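Plinier Forum > Software > Perception and Planning

Tray segmentation drops out on glossy base, planner then treats it as free table

kestrel_ik
Posts: 31
July 2024

Two-arm bench setup, one head camera, Plinier planner with the Losholm segmentation node in front of it. Task is pick bottle, place in tray. The tray mask is fine until the overhead light lands on the base. Then the mask gets a hole in it, the node splits the tray into two or three fragments, and each fragment goes out as a separate object with a new ID. The planner keeps the largest one and discards the rest. From that point the tray rim on the discarded side is not in the collision scene.

I have tried raising the confidence threshold (worse) and lowering exposure (the mask improves, but the black grippers become one dark blob and self-filtering fails).

Typical head view at the point where the plan is requested:
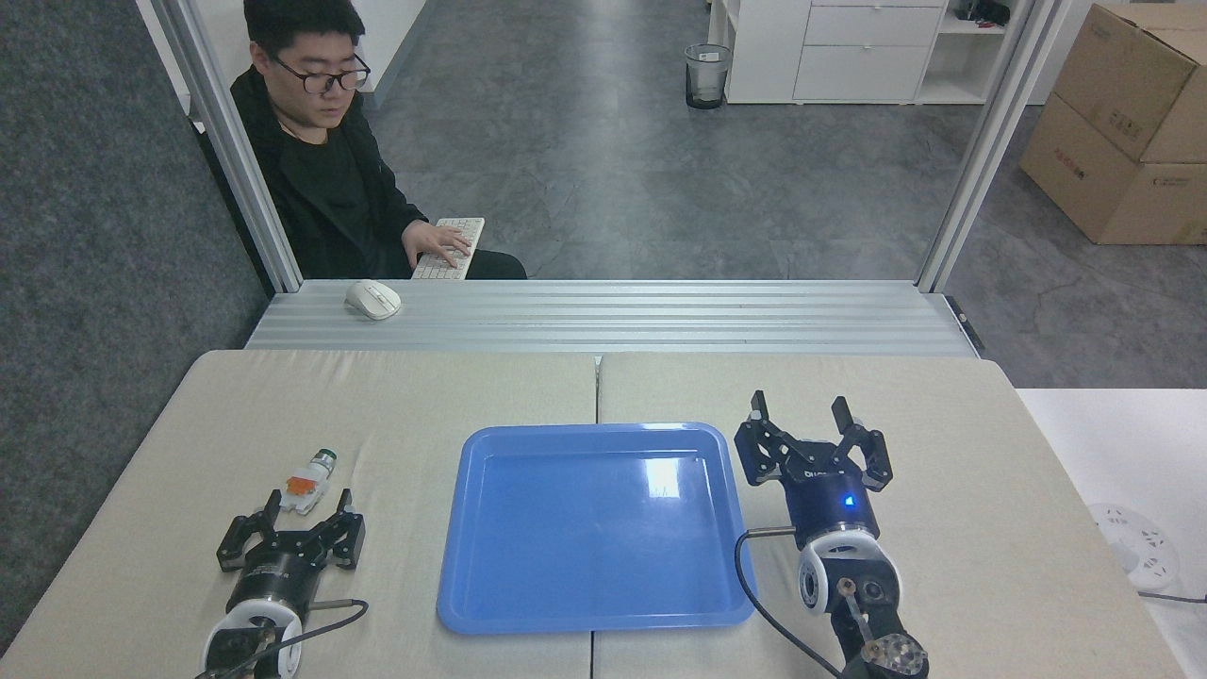
Head camera, before planning. Tray base reflection at upper right, right gripper next to the rim.

Log extract:

[seg] tray id=388 fragments=3 kept=1
[scene] removed 2 objects below min_area 2744
[plan] arm=right status=OK

Status OK is what bothers me. It should not be OK with the gripper where it is.

mortise
Posts: 90

Your min_area filter runs before the merge. Default order in Losholm is segment, filter, merge. Swap the last two in the pipeline file:

stages: [segment, merge, filter]

Set merge_gap larger than the widest reflection you expect to see. The fragments should come back as one object and keep the ID.

kestrel_ik

Swapped. Fragments now merge in most frames. In the remaining frames the seam in the table cover gets pulled into the tray object, and the box fit comes out too long toward the front.

dual_quat

I would not go down this road. You have a rigid tray with known dimensions. Fit a rectangle to the outer edge and ignore the interior completely. The rim has good contrast against the beige and the base tells you nothing you don't already know. Morphological patching on a specular surface is tuning for one lamp position.

mortise

Disagree in part. Edge fitting works until a gripper covers a side. In the posted view the right gripper is immediately beside the right edge, and there is a cable bending close to the rim as well. A dark cable running near a straight edge is exactly what a line fit will latch onto. I had this on a Devonstead cell and the tray pose rotated by several degrees whenever the wrist came near.

dual_quat

Then mask the arm first. The self-filter exists for that.

mortise

The self-filter uses the URDF. The cable is not in the URDF. Look at how it leaves the wrist, out to the left and then back down the arm. Pad the wrist link enough to cover that and you have padded over the tray rim too.

dual_quat

Pad the filter mask in image space, not the collision geometry. They are separate parameters (filter_pad and link_pad). If you lose part of the right side you still have three sides and known dimensions, and the fit is overdetermined.

Zixuan Xiong
Plinier maintainer

Two separate problems in this thread.

1. Status OK. The planner reports OK when the path is clear against the scene as published. It has no knowledge of what the segmentation node threw away. If you want it to refuse, set require_stable_ids: true. A plan request then returns SCENE_STALE when any tracked ID was split or dropped since the last request. It is off by default because it makes cluttered bins unusable.

2. Tray pose. I agree with dual_quat for fixed containers. Estimate it once with both arms retracted, publish it as a static object, and only run a cheap check afterwards. Re-estimating the tray every cycle makes sense only if something moves it.

kestrel_ik

The tray does get moved. Operators swap it between runs, and the left arm sometimes nudges it on a bad place.

Zixuan Xiong

Then re-estimate on an event. Run start and failed place are both available as triggers. Compare the rim overlap against the stored pose and only refit below threshold.

halfstep_

Side question: does any of this affect the bottle? It looks translucent with an orange patch. Mine segment as cap plus label with nothing between them.

mortise

Yes, same failure with a different cause. Merge first helps there too, but use a per-class merge_gap or you will start joining bottles to fingers. In that view the lower end of the bottle is close to the left gripper already.

halfstep_

Per-class gap is only in the Mao branch as far as I can see. Release build ignores the key without a warning.

mortise

Correct, I forgot I was on Mao.

kestrel_ik

Current state: merge before filter, filter_pad up, link_pad unchanged, rectangle fit with fixed dimensions, require_stable_ids on. Seam no longer affects the fit. I get SCENE_STALE on up to 31 requests per shift, nearly all of them at tray swap. Event trigger is next. Bottle still splits on the release build.

dual_quat

Post the rim overlap threshold when you have one. I have never found a value that survives a change of table cover.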